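Section 4: Setting Up Your Drultik Beach Toss Set

Before you start

Read the whole of this section before you carry anything down to the sand. It takes two minutes, and the tide will wait that long, though not much longer.

You will need the two target frames, the throw line, the bag of rings and the four sand pegs. If a peg is missing, look in the bottom corner of the carry bag, where the lining has a fold that eats pegs. Replacements can be ordered from Lerum under the heading Small Parts.

4.1 Choosing a pitch

1. Walk along the beach until you find a flat stretch of firm, damp sand. Dry sand is pleasant to sit on and hopeless for pegs.

2. Check which way the tide is going. If you can't tell, ask someone who has been there since breakfast.

3. Stand where the throw line will be and look past the far target. If you see a picnic, move.

4. Turn the pitch so that the wind blows along it. A crosswind makes the rings drift, and it makes adults argue.

Note: Some beaches have rules about games, particularly in high season. At Endatstead, ring games are kept to the north end after 10 in the morning. Look for the board by the steps.

4.2 Putting up the target frames

1. Unfold the first frame until both legs click. One click means one leg.

2. Stand the frame on the sand with the printed face towards the players.

3. Push a peg through the eyelet on each foot, leaning it away from the frame. Use your heel if you must, but wear a shoe.

4. Pull the cord tight and hook it under the peg head.

5. Pace out 16 steps and put up the second frame facing the first. An adult's steps, please. Children will offer to do this, and the pitch will be either tiny or in France.

CAUTION: Do not use the frames as a windbreak, a clothes horse or a seat. The legs are made to hold up a target and have no further ambitions.

4.3 Laying the throw line

1. Unroll the line across the pitch, halfway between the two frames.

2. Bury each end under a good handful of sand.

3. Agree now, out loud, whether a foot on the line counts as over it. The Hao rules say it does. House rules vary, and so does the volume at which they are explained.

4.4 First throws

1. Share out the rings so that each side has one colour.

2. Stand behind the line, hold the ring flat and let go with a flick of the wrist. Throwing it like a frisbee works for the first metre.

3. Allow everyone a few practice throws. These do not score, however good they were.

CAUTION: Keep small children and dogs behind the throwers. A dog that has caught one ring will regard the rest as its own, and chewed rings are not covered by the guarantee.

4.5 Packing away

1. Lift out the pegs before folding the frames. The other order bends them.

2. Rinse everything in fresh water at home. Salt gets into the leg joints and stays there until next May, when you will blame us.

3. Leave the frames open indoors until they are quite dry. A kitchen floor does nicely if the rest of the household can be talked round.

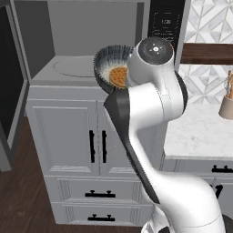
Fig. 4: Robot arm in front of a tall grey cabinet.

4. Wipe the joints with a soft cloth. Do not oil them, as oil and sand make a very good grinding paste.

5. Roll the throw line loosely and put it in last, on top of the rings.

Note: The carry bag can be washed by hand in cool water. Shake it out over the garden first -- a single afternoon's play can bring home enough sand to start a second beach.

4.6 If something is wrong

Frame leans backwards: the sand is too dry, or the cord is slack. Tighten the cord first, it's less work.

Leg will not click: rinse the joint and try again. Please don't hit it.

Rings have gone egg-shaped: they were left in a hot car. Lay them flat under a heavy book overnight. Aiguo Yu, who wrote the scoring rules in Section 5, uses a 500-page atlas and reports good results.

Scores are disputed: see Section 5.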